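Keep the Cabinet

Trimthorpe plans to clear out its town hall in February, and the furniture is first on the list. The council wants 2300 for new shelving. I think the money should go to repairing what is already there.

Most of the old cabinets were built to be fixed. A drawer that sticks can be planed. A loose hinge needs a longer screw. Johanna Imhof has restored furniture in Derkness for years, and she offered to look over every piece in the building for 237. The council has yet to answer her.
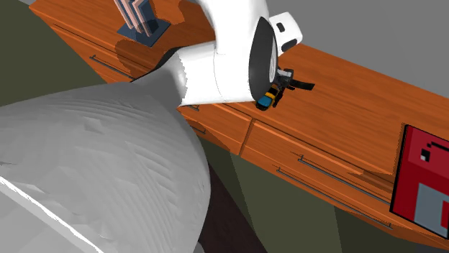 The usual reply is that labor costs too much. It does cost more than a flat box from a warehouse, if you only count the first purchase. The shelving in the records office was replaced twice while I worked there, and both sets sagged under paper files. The long cabinet beside them never needed more than a new lock.

I am not asking for a museum. Some of the chairs are past saving and should go. But a town that has kept its records since 1792 can afford to wait a month and get a proper list of what is sound before it rents a dumpster.

Athina Katsaros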